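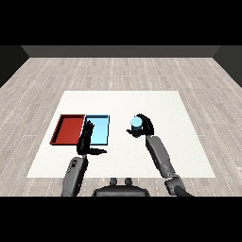
The simulated robot holding the light blue cylinder, with the red and light blue trays on the left.

Open Day Report: Robots and Automation Unit
Handed in 06/02/2020

So for our automation unit we had to go out and see some real robotics work, then write it up. I picked the open day at Flitari, which is a small company out in Nirnton that does software for testing robots before anybody builds or buys one. I'll admit I signed up mostly for the bus ride (and lunch), but I ended up staying way past the part we had to stay for.

There were 20 of us from class, split into two groups. My group got the tour second, so we first sat in the break room with a handout about a project called Fleltico. That's the name of their simulator. The handout was kind of dense, but the main idea is that you put a robot model in a virtual room with some objects, give it a job, and see what it does with its hands. If it drops something, you start the room over. No broken fingers, no cleanup!

I went in expecting something like the Honda robot everybody has seen a clip of, walking around and waving. The demo was much quieter than that. It was one big screen in a room with the blinds down, and the robot on it was basically a torso with two arms. The room it "lives" in is super plain too: gray walls, a plank floor, a white surface to work on. I asked why they don't make it look nicer and our guide said every extra thing you put in has to be computed, so they only add what the job needs. Makes sense, my laptop sounds like a hair dryer when I run anything in 3D.

The job they were showing is sorting by color. There's a red tray and a light blue tray, and the robot is supposed to pick up a cylinder and put it in the tray that matches. For me that's a job I could do half asleep. For the robot it breaks down into a whole pile of smaller jobs, and this was the part of the talk where I took the most notes, so here goes.

First it has to find the object and work out which way it's facing. Then it has to choose a grip, and with fingers there are a lot of ways to grab something round (our class arm at school just has a claw, so open or shut, done). Then comes the lift, then the carry, then letting go at the right spot. The guide said letting go is harder to get right than people expect, since the fingers can bump the object on the way out and tip it over. I had never once thought about letting go of a cup before that.
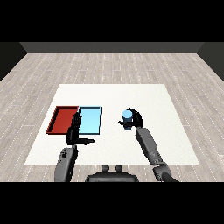
Right hand with the cylinder up off the white surface, left hand over the place where the two trays meet.

I liked looking at the two hands at the same time. The right one is curled up tight and the left one is flat and open, with the thumb sticking out to the side. I'd figured the spare arm would be parked down by the body somewhere, but it was hovering over the trays, and somebody in my group asked if that could get in the way. The answer was yes, it could! Both arms have to be planned together so they don't end up trying to use the same bit of space. We got a pretty long explanation of that, and I followed maybe half of it.

The other thing I wrote down is how many tries they run. They can do up to 3000 in one night with nobody in the building, changing small stuff each time, like where the object starts out. Then in the morning somebody goes through the failures and groups them by what went wrong. I thought that sounded boring but the guide said it's the best part of the job, and pulled up a few old failures for us. My favorite was one where the object shot out of the fingers like a wet bar of soap.

After the talk we each got 5 minutes at a practice station where you move a virtual hand with a controller. I was terrible. I kept closing the fingers too early and knocking the thing over. You don't get any feeling back from it, so you have to judge everything by eye, and I kept guessing wrong on how far away stuff was.

What I'd do with this in our own project: we've been testing our claw arm by running it over and over on the bench, and in April we lost a week waiting on a part after it hit the table. I'd like to try even a really basic simulation first and only move to the bench when the moves look okay. I also want us to start writing down every failed grab and what kind it was, because right now we just groan and reset.

One complaint: the tour was too short for two groups, and mine got rushed through the questions at the end. I still had a couple left on my sheet, mainly about how well the results carry over to a physical hand. The guide gave us an email address for questions, so I sent mine in and I'll add the answers to my project binder when I hear back.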